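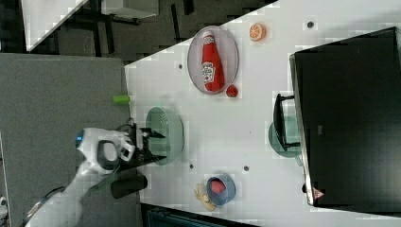

I weighed the contents of one kitchen shelf last week, which is how I found out that the mint green colander takes up more room than anything I use twice as often. This post covers the small wares: colander, tray, plates, bowls, and the question of where the ketchup lives.

Start with the colander. It has very small perforations spread over the bowl. Small holes hold back rice and quinoa, which a standard slotted colander does not. The cost is drain speed. Starchy water bridges a small hole and stays there until something disturbs it, so pasta needs two or three firm shakes and lettuce needs more. I rinse it from the outside in, immediately after use. If starch dries in the holes, a brush with short bristles clears them faster than soaking does.

My test load was 300 grams of dry rice, rinsed in three changes of water. Loss through the holes was too small to register on my scale, a Kernov that reads in one-gram steps. The older Rorer colander it replaced let enough grains through to block the sink strainer.

Next, the ketchup. A squeeze bottle is top-heavy when full and light when nearly empty, and it leaves a ring on any surface it stands on. I keep a plate or a tray under it at the table. Both work, with different failure modes:

An oval tray has room for the bottle on its side plus a few small items. It carries well with two hands. It takes up a lot of table.

A round plate is smaller and easier to wash. The rim is shallow, so anything round will roll off it if the plate is picked up at an angle.

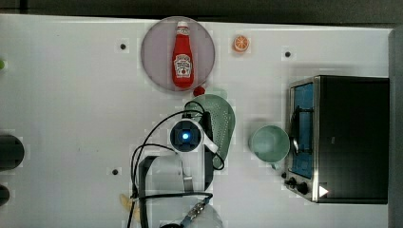
Ketchup on the plate, colander directly below it, orange slice to the right.

For a small table I prefer the plate. The colander can then sit right up against it, and the produce goes from one to the other without dripping across the surface. On a larger table the tray is better, and I leave the bowls separate.

On bowls: a small one is for a single item or a measured portion. Ginger does not belong in one. The knobs catch the rim and the bowl tips. I set ginger directly on the table and peel it with the edge of a spoon, working from the thick end.

Appliance clearance is the other constraint. A countertop oven with a door that opens outward needs the full swing of the door kept free, and plates tend to migrate into that space. I marked the swing on my own counter with masking tape in March and have left the tape in place. Measure with the door fully open, including the handle, then add a hand's width.

Weights, for anyone planning shelf load. The full stack of small wares without food came to 1,017 grams. With the Cabral mixing bowl added it was 1,790 grams. The shelf is a Clekus wire unit and does not sag at either figure, although the wire spacing is wide enough that the smallest bowl sits crooked. A thin cutting mat laid over the wires corrects this.

I have not tested the colander with boiling water over a long period. The first signs of softening would be at the rim, so I check it against a flat surface now and then. No change so far.

Last updated: 14 May 2020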